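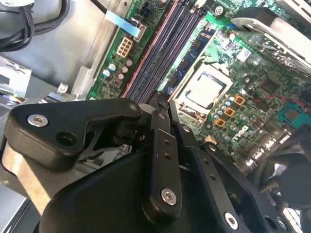

Two grippers, one bench: an interview from Uvport

10/03/2021

The integration lead at Rulthorpe has spent the autumn deciding between two grippers for taking apart used desktops. One is the Hatel, the other comes from Mac Giolla.

"We ran 1,000 grasps on each," she said. "Memory modules, drive carriers, cables. Cables were the worst for both."

The Hatel closes faster. She prefers the Mac Giolla for its narrow fingertips, which matter once the gripper is down between a power supply and a drive cage.

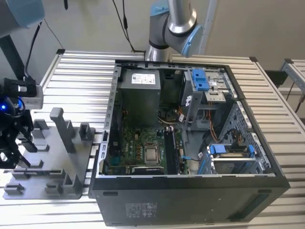

A desktop tower on its side on the slatted table, side panel off.

She was less happy with the wrist camera mounts. "You see a lot of your own linkage. I'd take a fixed camera as well, every time." Her team compared 9 mounting angles and kept two.

Crates are part of the same trial, and there she has no favorite yet. 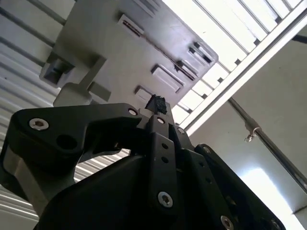
"Lifting is easy. Letting go cleanly is where we lose time," she said. Both makers have been sent the logs. A decision is due in November, after the controller firmware is updated and the cable runs are repeated.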